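Section 4. Recording Your First Set of Demonstrations

By now your Praretti station should be bolted down, powered up, and past the arm check in Section 3. Good, because this is the fun part! In this section you will teach the two arms a sorting task by guiding them through it yourself, and the learner will take over from there.

The method behind Praretti came out of a simple finding at our Fustthorpe lab. A policy trained on demonstrations with varied starting layouts did better than one trained on a larger set where every episode started the same way. We were thrilled when we saw it, and the whole recording routine below is built on that idea.

Before you start

Use simple shapes in strong, plain colors for your first task. Blocks and balls are ideal. You will also need one open container wide enough for a gripper to reach into from above.

Set the fixed camera so that it looks down at the table at an angle and can see the floor of the container. Lock the mount and leave it alone until the full set is recorded.
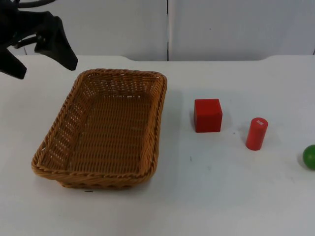

Spread matters more than neatness. Leave enough room beside each object for an open finger to come down, and let the objects sit at different depths on the table. An object may be partly outside the camera view at the start of an episode. Keep those episodes! They teach the policy to work from a partial view, and in our tests they helped more than we expected.

4.1 Recording

1. Open Trodata on the control computer and choose New Set. Give it a short name with no spaces.

2. Set the episode length to 30 seconds. You can stop an episode early with the left pedal.

3. Move both arms to the ready pose, grippers open.

4. Lay out the objects. Change the layout before every episode, including the order of the objects from left to right.

5. Press the right pedal and wait for the tone. Frames saved before the tone are dropped.

6. Guide the arm to the first object, close the gripper, lift, and release over the container. Move at a steady pace. Smooth and a little slow beats fast and jerky.

7. Repeat until the task is done, then press the left pedal.

8. Mark the episode Keep or Discard. A fumbled grasp that you recover from is a Keep, and a very useful one.

Note: Take a break whenever your motions start to look alike. The Wike panel in Trodata plots your hand paths on top of each other, so a tight bundle of lines is your cue to mix things up.

CAUTION: Keep your free hand off the table while an arm is live. The pedal stops the recording. It does not stop the motors. Use the red switch for that.

4.2 How many episodes?

Plan on 500 kept episodes for a first task. You can run a trial training pass much sooner, and we suggest you do, just to see the arm make its first clumsy reaches.

Training runs for 2000 steps by default. When it ends, run 3 test layouts that do not appear in your set. If the arm stops short of the objects, check the camera mount first, then repeat the calibration in Section 3. If it reaches well but drops things, record more episodes with slow, clear grasps and train again from the last checkpoint.

Save a copy of the set before you edit it. Trodata does not keep discarded episodes after you close the program.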